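Section 4. Setting Up the Tube Transfer Task

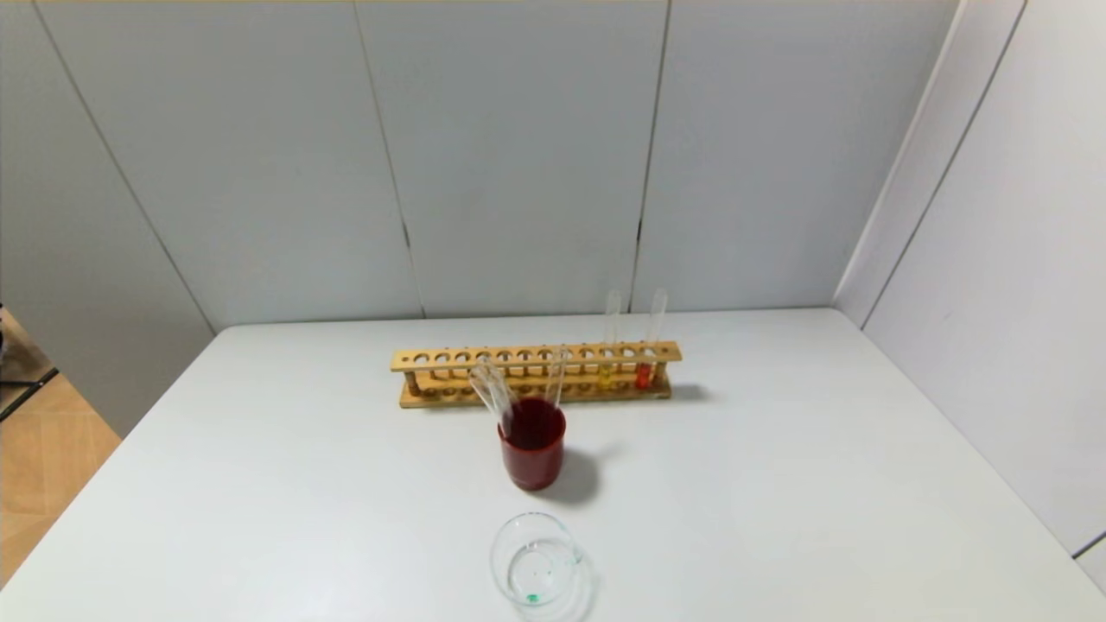

Bilyk Manipulation Group, Department of Robotics, Femville

This section covers the glassware layout used in the Vavik transfer study and the steps for running one recorded trial. Read Section 3 (camera calibration) first. The layout is the same for teleoperated trials and policy trials.

4.1 What the task tests

The robot takes a test tube out of a beaker of colored liquid and places it upright in a free hole of the wooden rack. Clear glass is hard for the depth camera to pick up, and the dark red liquid hides the lower part of each tube. The method under test, Geltent, estimates the tilt of a tube from its rim and the part of the wall that shows above the liquid. It does not use depth readings from inside the beaker.

4.2 Laying out the table

1. Wipe the white tabletop and let it dry.
2. Set the rack toward the back wall, near the middle of the table, with its long side facing the robot.
3. Stand two tubes in the right part of the rack. One gets a little yellow liquid, the other a little orange-red. Yellow goes on the left.
4. Fill the beaker nearly to the top with the dark red liquid and place it in front of the rack, slightly left of center.
5. Put two clear tubes in the beaker. Lean one steeply to the left so its rim reaches past the side of the beaker. Lean the other slightly to the right.
6. Place the petri dish at the front of the table. It is a distractor object and the robot should never touch it.
7. Check the head camera view. The rims of all four tubes must be visible.

Note: The right-leaning tube may overlap the rack in the camera view. Leave it. This overlap is part of the test condition.

Note: Do not add a background cloth. The white walls stay bare in every trial.

CAUTION: The liquids are water and food dye, but they stain. Wear gloves when filling the beaker and keep paper towels within reach.

CAUTION: Replace any tube with a chipped rim. A chip changes the rim estimate and can cut your hand.

4.3 Running a trial

1. Move the arms to the home pose and wait for the ready tone.
2. Enter the trial number and your initials.
3. Choose "teleop" or "policy" and start recording.
4. In teleop mode, take the left-leaning tube first. Grip it just below the rim, straighten it, then lift.
5. Let the tube drain over the beaker before moving to the rack.
6. Lower it until it rests on the base plate, then open the gripper.
7. Stop recording and mark the result: placed, dropped, or missed.

A trial that runs past 115 seconds is stopped by the software and saved as missed. Do not delete it.

CAUTION: Keep your hands off the table while the arms are powered. Press the stop button before you pick up a fallen tube.

4.4 Data already collected

The training set holds 1,179 teleoperated trials. The test set holds 900 policy trials on the same layout, and 543 of those ended with the tube placed. Most of the failures came at the rack, when the bottom of the tube caught the edge of a hole. Grasp errors were less common and mostly involved the steeply leaning tube.

If you change the rack, the beaker or the color of the liquid, start a new set and write the change in the log. Mixed sets cannot be separated later. Questions about the log format go to Lukian Tkachenko.

Continue to Section 5 for cleaning and storage of the glassware.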